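ペンのような筒1本に、ルールは何ページ要るのか
シミュレーションの「お作法」をめぐる、ちょっと長めの立ち話

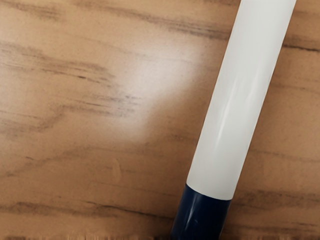
きっかけは、昼ごはんの席で聞いた愚痴でした。Werstead社でロボットの動作検証をしているエクア・スレマナさん(Ekua Sulemana)が、サンドイッチを片手に「うちのチーム、先月は机の木目の話だけで会議を2回やったんですよ」と言うんです。木目ですよ、木目。ロボットの会社なんだからもっとこう、関節とかモーターとか、派手な話をしているものと思っていた私は、思わずコーヒーをこぼしそうになりました。

でも聞いてみると、これがなかなか根の深い話なのです。

ロボットに物をつかませる練習は、いまやかなりの部分が画面の中で行われています。仮想の机を置き、仮想の物を転がし、仮想のカメラで見る。実機を壊さずに何度でも試せるのだから、こんなにありがたいことはない。ところが、その仮想の世界をどう作り、どう記録し、どこまで信用していいかとなると、会社ごと、下手をすると机の島ごとにやり方が違う。隣のチームからもらったデータを開いたら、長さの単位がミリなのかメートルなのかわからず半日つぶした、なんて話はこの業界ではお茶うけみたいなものだそうです(私もその日のうちに別の人から同じ話を聞きました)。

そこで登場するのが「Zaltia手引き」。ロボット用シミュレーションの作り方と残し方をまとめた、いわば業界内の申し合わせです。法律でも正式な規格でもないので、守らなくても怒られません。怒られないのに、守る会社がじわじわ増えている。どういう人が書いているんだろうと気になって、まとめ役のコリーナ・ヘマーリさん(Corina Hämmerli)を訪ねてきました。6月の、やたらと蒸し暑い午後のことです。

通された部屋の机には、付箋だらけの紙の束がどんと置いてありました。改訂案に寄せられた意見、全部で852件。「読みましたよ、全部。同じことを違う言い方で怒っている人が多くて、最後のほうは声まで聞こえてきました」とヘマーリさん。笑い方が豪快で、こちらの緊張もいっぺんに抜けました。

手引きは全部で11章あります。分厚いなあと身構えたら、最初の章はたった1ページ。書いてあるのは「場面を作った人の名前と、作った目的を残すこと」、ほぼそれだけなんです。

「みんな、ここを飛ばすんです」と彼女は言います。「照明がどうの摩擦がどうのという章はよく読まれる。でも現場で一番困るのは、何のために作られたかわからない場面が共有フォルダに残っていることなんですよ。見た目の確認用に作ったものを、誰かが把持の試験に使ってしまう。数字は出ます。出てしまうんです」

うわあ、と思いました。原稿のファイル名に「最終」「最終2」とつけている私には、耳が痛いどころの話ではありません。

見た目の章も面白かった。たとえば、つやのある面とつやのない面が一つの物に同居している場合、材質の設定は部分ごとに分けて記録すること。キャップ付きの筆記具のような、ごく単純な円筒でも例外扱いはしません。光の返り方が違えばカメラに映る輪郭も変わり、物の端をどこと見るかがずれてくることがあるからです。机の表面に強い照り返しが出るなら、照明の位置と強さも一緒に残す。照り返しを消してしまえ、とは書いてありません。私はてっきり、きれいに整えるほうが良い作法だと思っていたのですが、ヘマーリさんいわく「現実の机は光りますからね」。ごもっともです。

カメラの寄り方についても項目があります。物に近づきすぎて両端が画面の外に出るような構図を、使うなとは言わない。その代わり、全体が入る視点を別に用意できるならしておくこと、用意できないならそう書いておくこと。長さのわからない物をつかむとき、どこを重心と見なしたのか、あとから検証する人が迷わないようにするためだそうです。

で、冒頭の木目会議です。スレマナさんたちがもめていたのは「背景の多様性」という項目でした。同じ模様の机ばかりで学習させると、ロボットが物の形より先に机の模様を手がかりにしてしまうおそれがある。だから机の見た目は変えなさい、と手引きは言う。ではどこまで変えれば「変えた」ことになるのか。木目の向きを90度回したら別の机と数えていいのか。色を少し濃くしただけではどうか。

「私は回しただけじゃダメ派です」とスレマナさん。「でも、同僚の言い分もわかるんですよね。材質の素材集って高いし、そろえる時間もないし」

この件をヘマーリさんにぶつけてみたら、しばらく天井を見上げてから「それは、書き方が悪いですね」とあっさり認めました。852件の中にも同じ質問がかなりあったらしく、次の版では、模様の向きだけを変えたものは同じ机として扱う、と明記する方向だそうです。スレマナさんに伝えたら、すぐに「勝った!」と返信が来ました。よかったねえ。

もう一つ、個人的に好きな項目があります。描画の乱れの扱いです。画面の端で模様がにじんだり、筋状に崩れたりするのは、シミュレーションではよくあること。手引きは、見つけたら場所と出方をメモして残しなさい、と言います。黙って削除するのが一番いけない。消した画像と残した画像の基準が人によって違ってくると、データ全体の偏りが追えなくなるのだとか。地味! でも、こういう地味なところに人柄の出る文書って、いいものです。

もちろん、いいことばかりではありません。取材の帰りに寄った部品商社Zwahlenの開発室では、記録の手間に対する不満をたっぷり聞かされました。小さな会社では場面を作る人と試験をする人と報告書を書く人が同一人物、なんてことは珍しくない。「自分あての手紙を毎日書いてる気分ですよ」という声には、私もうなずくしかありませんでした。搬送装置のZaritbridge社は割り切っていて、記録の項目を自動で埋める小さな道具を自前で作り、人が手で書くのは目的の欄だけにしたそうです。書式を決めるまでに約2週間、そのあとはほとんど揉めていないとのこと。うらやましい、とスレマナさんが本気で言っていました。

それから、実機に移す前の確認について。ここだけは手引きの口調がぐっと厳しくなります。画面の中でいくらうまくいっても、実物での低速試験を省いてはならない。人が近くにいる環境なら、非常停止の確認を先に済ませること。「お願いします」口調が並ぶ文書の中で、この章だけ「しなければならない」が続くのです。誰が書いたのか尋ねると、ヘマーリさんが黙って自分を指さしました。

次の改訂案は秋には出したいそうで、意見の受付もまた始まるとのこと。スレマナさんはさっそく、机の素材を会社どうしで融通し合えないかという提案を書きはじめています。題名がもう長い。見せてもらった下書きの1行目には、作成者の名前と目的がちゃんと入っていました。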